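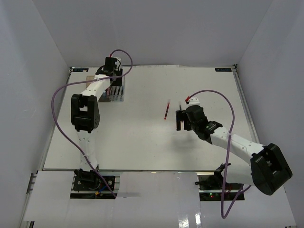

Two pens out on the white board.

Nullow Fine Line Markers, Set of 14

We've carried a lot of markers over the years, and this is the set we keep borrowing from our own shelf! The Nullow is a slim, water-based marker with a firm plastic nib, made for planners, labels, maps, recipe cards and all the small handwriting that thicker pens turn to mush.

The line is crisp and stays crisp. Colton Charbonneau, who runs the shop's paper counter, filled more than 10 notebook pages with one black Nullow before he saw the tip start to soften, and he has a heavy hand (ask anybody who has borrowed a pencil from him). On our Rusetti dot-grid paper the ink sits right up on the surface and dries fast enough for left-handers. On cheap copy paper you'll get a little feathering, mostly with the darker shades.

Colors

The range leans toward shades you can read from across a desk. There are two blues, and the deeper one is lovely for headings. The teal was new last June and has already become the favorite in the shop - it's somewhere between sea glass and an old pickup truck. The yellow is warm enough to show up on white, so you can write with it and still find your words later.

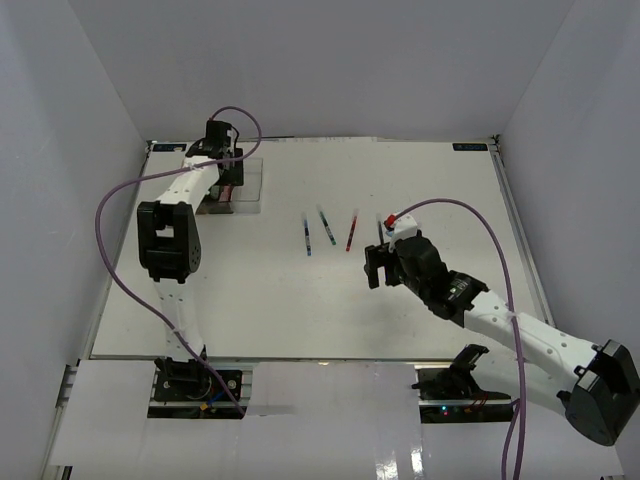
Blue, teal-green and red markers lying side by side, with a dark one upright.

In the hand

The barrel is thin and light. If you like a fat, cushioned grip, try the Nasano brush markers, which are rounder and a bit heavier. For long lists and tiny boxes, though, we'd pick the Nullow every time. Caps click on firmly and post on the back end without wobbling.

Rafail Stamatopoulos teaches our evening lettering class and uses these for the first 3 lessons, before anyone touches a brush. He likes that they show every wobble in a stroke, so you can see what your hand is up to. His tip is to draw the downstrokes first and go back for the curves.

Details

Nib: 0.5 mm, plastic
Ink: water-based, low odor, not waterproof
Writing length: 1000 meters per marker, by the maker's count
In the box: 14 markers, one of each color, plus a blank swatch card
Refills: none, but black, red and both blues are sold singly

Care

Store them flat with the caps on. If a tip dries out, dab it on a damp paper towel, cap it and leave it overnight. Ink washes off skin with soap. Cotton is another matter, so roll up your sleeves.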